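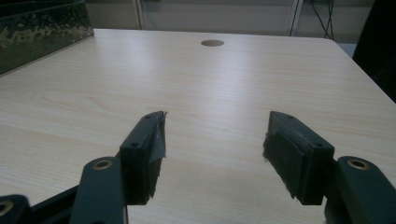
The fingers of one of the handheld grippers, open over the work table. The pad coverings are frayed at the edges.

Students in the robotics project class at Reinholz have finished the recording phase of Sulance, a one-semester project on teaching two-handed tasks from human demonstration. The class recorded 223 demonstrations and kept 115 of them for training. The rest were dropped during review, mostly for gaps in position tracking or for runs that went past the 30-second limit set at the start of the term.

Sulance uses a pair of handheld grippers, one for each hand. The operator stands at a table and does the task directly, and the software stores the position of each gripper, the opening of its fingers and the video. No robot arm is needed at this stage. A policy trained on the recordings is to be run on an arm in the second half of the project.

The task is a simple one on paper. A pump bottle stands on the table next to an open box. The operator takes the bottle by the neck with the left gripper, lifts it clear of the table, and puts it in the box upright. The right gripper is to steady the box if it shifts, and otherwise stays out of the way. The starting positions of bottle and box are changed between runs according to a printed list, so that the trained policy cannot depend on one layout.

Joscha Strobel wrote the review script, which checks every recording for missing samples and for jumps in gripper position between consecutive samples. Recordings that pass the script are then watched by two students, who must agree before a run is kept. The watching took longer than the recording did.
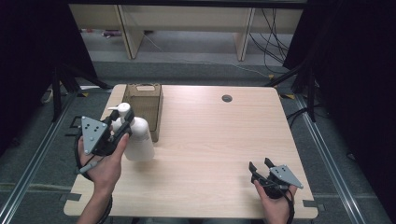 Friederike Wunderlich said the class should have fixed the rules for the idle hand before the first session. In the early runs, she said, some operators held the right gripper over the table and others let it drop to their side, and a policy has no way of telling that the difference means nothing. A rule was added in the second week: the idle gripper stays within view, fingers open. Earlier runs that broke the rule were kept only if the right gripper never left the table area.

Most of the mechanical work went into the fingers. Each finger ends in a rectangular block with a covering on its inner face, and the covering is what touches the object. The smooth neck of a bottle is a poor match for a bare block, which tends to let it rotate. The class tried several coverings and logged them by session number, so that slips can be checked later against the material in use.
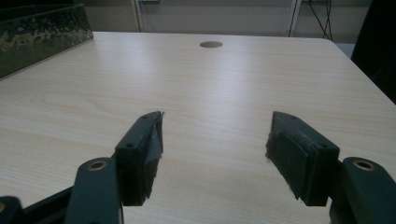

Wear on the coverings has become a variable of its own. A fresh covering grips early in the closing motion, while a worn one needs more force on the trigger, and the recorded finger opening shifts accordingly. Mattes Ruppert has proposed a short calibration at the start of every session, in which the fingers are closed on a gauge block and the reading is saved with the file. The proposal was accepted for the next phase. For the recordings already made, a correction per session will be estimated from the closed position.

Training will be done on the department server in July. The class plans to compare two versions of the policy, one trained on all 115 runs and one trained only on runs made after the rule for the idle gripper was introduced. Each version will get the same starting layouts, and a run will count as a success when the bottle stands in the box and both grippers have been withdrawn.
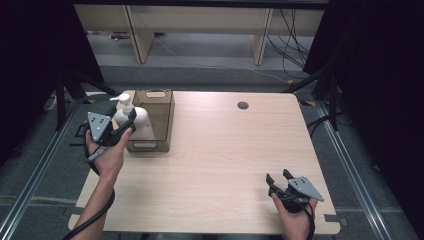

Bottle, open box and both grippers at the recording table.

The project report and the review script will be posted on the class page after grading. Students who want to join the next round should have completed the introductory controls course. Sign-up is through Mpho Rampersad.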